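Rellum: records of abstract paintings and works on paper

README for version 3

What is in this collection

Rellum is a set of written records for 2632 works of abstract art. Most of them are paintings on canvas or panel, and a smaller part are drawings and prints. The records come from the inventory books of the Tonomari gallery and from the estate archive kept in Clerkotcombe. Sleiman, the studio which prepared the text files, made the first transcription. I have corrected it and joined the two sources into one table.

The collection contains text only. Scans of the works are not distributed with it, as the rights belong to many different artists and families.

Files

works.csv - one row for each work, with title, year, support, medium, height, width and source.
shows.csv - the exhibitions in which a work was presented, linked by the work number.
notes.txt - longer remarks from the inventory books, in the original spelling.
changes.txt - the list of corrections between versions.

All files are in UTF-8. The separator is a semicolon, because many titles contain commas.

Fields which need some explanation

The year is the year written by the artist on the back of the work, when there is one. If the back carries no year, we take the year of the first exhibition and put the letter e after it. Please do not remove this letter before you sort the rows, or you will get a wrong picture of the early period.

Height comes before width. All measures are in centimeters. The older books used inches, and we converted these values and rounded them to one decimal. For 17 works the two sources give different measures, and in these rows you will find both values with a slash between them.

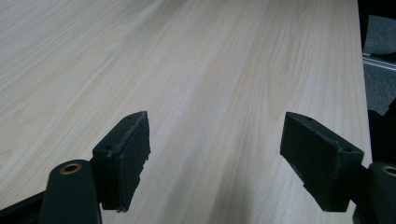
The field "ground" tells what the artist did with the surface before painting. The possible values are primed, raw, stained, papered and unknown. The value "raw" was the most difficult one to decide, since the inventory writers used it for bare canvas and also for wood panels where the surface stays visible under thin paint. We added a second field, "grain", to separate these cases. It is filled only when the book says something about the lines of the wood: "straight" for long parallel lines, "figured" when some of them close into tall pointed shapes like flames, and "mixed" when the writer mentions both. The field does not say if the surface is solid wood, veneer or a printed pattern. The books are often silent on this point, and I did not want to guess.

The field "color" keeps the words of the inventory writer. One person wrote "bone" where another wrote "cream" or "off-white". I left these words as they are. A user who wants to compare colors will have to make his or her own groups.

Known problems

Titles of the type "Untitled" appear more than 300 times. Use the work number to identify a work, never the title.

Some series were numbered again by the gallery after works were sold. The old number is in notes.txt, but it is not always complete.

The exhibition list is weak for group shows. Solo shows were checked against the printed invitations, while group shows were taken from the books without a second source.

Diptychs are counted as one work in the Tonomari books and as two works in the Clerkotcombe archive. In this version they are always one row, and the word "diptych" is in the support field.

Use

You may use the records for teaching, research and catalog work. Please mention Rellum and the version number. The records should not be used to prove that a work is authentic or to set a price - they repeat what is in the books, and the books contain mistakes.

Corrections are welcome, also small ones. Send the work number, the field, the present value and the value you propose, with the source where you found it. The next version is planned for December, and corrections which arrive later will wait for the one after it.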